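4.2 Route choice and repeated boss attempts

The second analysis concerns what players do after losing to an optional boss. Rendum, the action game used throughout this study, places 16 such encounters off the main path. Each can be left and returned to at any point before the final area, and each has at least one other route open when the player first reaches it. The logs from the Plikance server hold 2,916 first defeats against these bosses, recorded from 241 players.

We coded the next action after each first defeat as either a direct retry or a departure. A direct retry means that the player went back to the boss room without resting at a second shrine, buying an item or entering a new area. All other cases were coded as departures, including those in which the player closed the game and resumed elsewhere. Under this rule, 1,974 of the first defeats led to a direct retry. Two coders applied the rule to a shared subset of sessions and settled disagreements by discussion; most of these involved players who walked toward the boss room and then turned back to collect dropped currency.

The result does not fit well with the account given by Brzozowska, who argued that open routes lead players to treat defeat as a signal to explore. In our data the presence of a second route had little bearing on the first retry. It mattered later. Players who left usually did so after several losses, and they tended to leave for the Rarngate, an area whose upgrade material is named in the dialogue before most of the fights. We read this as a search for a known item.

The guardian Xiong is an exception. Its second phase begins with a grab attack that cannot be blocked, and many players met it for the first time with no healing items left. Departures after the first defeat were more common here than for any other boss. Hao has suggested in conversation that the long walk from the nearest shrine explains this pattern — the walk passes two side doors — and the logs cannot separate that effect from the difficulty of the phase itself.

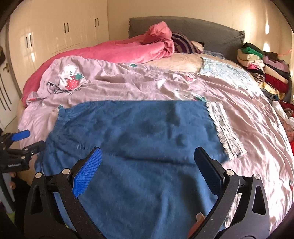 Figure 3. Open gripper jaws above a folded blue garment on a bed.

Two limits apply to these counts. The server did not record paused time, so a player who stopped to read a guide before trying again is coded as a direct retry. In addition, the March patch shortened the recovery time after the dodge move. Sessions from both versions were pooled, and the retry measure was not adjusted for version. Section 4.3 returns to the departures and divides them by the first area entered.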